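Wrist camera drops out when the arm is low

Forum > Hardware > Arms and hands

gromel_bench
Posts: 87

Looking for ideas before I take the sleeve off again. The wrist camera feed on our right arm cuts out for a second or two and then comes back. It only does it when the arm is down low with the hand near the floor. At desk height I can leave it running all afternoon and get nothing. The log from Tuesday has 341 dropped frames, every one of them in the low pose.

So far I have swapped the USB cable, swapped the hub, and reseated the connector at the forearm end. Same result each time. I work from the desk next to the arm, with the laptop and hub on the right and the power strip over on the left.

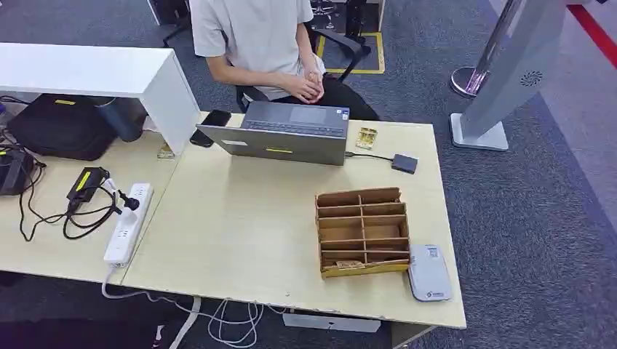
Laptop is on its own supply, and the camera shows up fine at boot. Firmware is whatever came with the Zirkley image, not touched since January.

zirk_user

Power. Low pose means the shoulder is holding more load, the rail sags, the camera browns out. Put a meter on the 5 V side and watch it while you move the arm.

V. Nikolaidis

I don't think it's power. If the rail sagged you would see it with the arm straight out too, and that's a worse load than hanging down. We had the same fault at Elordale and it was the cable inside the wrist sleeve. Somebody had tied it tight at both ends, so it had no slack when the wrist rolled.

Which way is the wrist rolled when it drops?

gromel_bench

On its side, fingers out and slightly curved, thumb on top in the camera view. Grabbed from the wrist feed in the low pose:
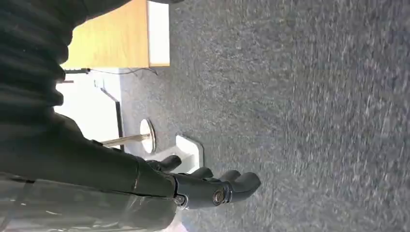 Wrist camera view, hand low over the carpet. Sleeve at upper left, translucent gray shell at lower left.

Straight out is fine, by the way. I held it there for 200 seconds and lost nothing.

V. Nikolaidis

Then I would open the sleeve. Roll the wrist by hand with the drives off and feel for the cable going tight. Leave a loop the width of two fingers and tie it at the forearm end only.

zirk_user

Still measure it. It takes five minutes, and a tight cable doesn't rule out a bad supply. I've seen both on the same arm.

bgeorgiou

Boris Georgiou here, I look after two of these at Pelupessy. Check the strain relief on the camera board as well. Ours had a cracked clip and the plug was working its way out. Also, turn the camera resolution down for the test. If the drops stop at low resolution it's more likely signal than power.

gromel_bench

Metered it first. 5.1 V in every pose, steady. Then opened the sleeve. The cable had two ties on it and was tight as a string with the wrist rolled over. Clip on the camera board looks okay. I cut the tie at the hand end, pulled some slack through and closed it up.

Ran the low pose at full resolution after that, 1,685 frames, no drops.

zirk_user

Fine, cable then. I would still put a date on that supply.

V. Nikolaidis

Check the loop again after a week. Ours crept back toward the forearm and we had to add a bit of foam.

gromel_bench

Will do. Left arm has the same two ties — doing that one tomorrow.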